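Flonier Peatland Campaign: Common Questions

What are you asking for?
A halt to new drainage permits on the Flonier peatland until the villages downstream have been consulted.

How large is the area?
The permits cover 825 hectares. Another 105 are under review.

Who is behind the permits?
Keltlow holds both of them. It plans to sell offsets from replanting elsewhere – we don't accept that as a replacement for intact peat.

Can I sign if I live abroad?
Yes. Overseas signatures are listed separately.

Who do I contact?
Rocío Palacios handles press. Gumaro Xolalpa answers everything else. 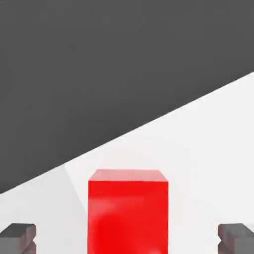 Letters sent by mail should reach us before the hearing in September.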